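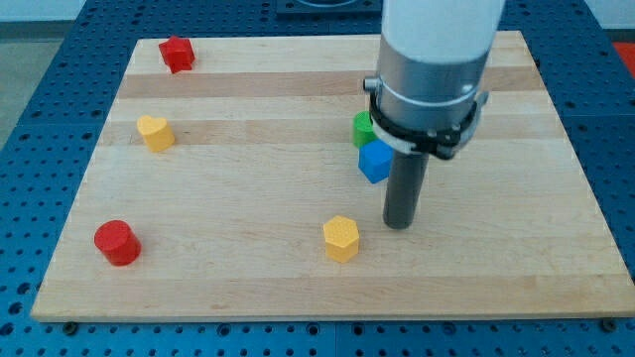
*Glued maple strips, with bands of cream and tan across the board.*

## The Return of the Neighborhood Joinery

Clollville once supported 12 joinery shops along its river road. Most closed within a generation, as factory furniture became cheaper and apprentices left for other work. The Camenzind workshop remained, and in June it completed its forty-second year of trading.

Its director, Silvan Gasser, attributes this to repair work. Chairs, drawers and stair rails now account for nearly 42 percent of orders — a share that was negligible when he took charge. The workshop buys its maple from Edico, a regional mill, and stores each delivery for 16 weeks before cutting.

Training has also resumed. Under an agreement with the Jitisetti Foundation, apprentices spend their first season on edge joints and gluing before they are assigned to a customer's order. The foundation has renewed its support for a second term, and applications are accepted at the river road office.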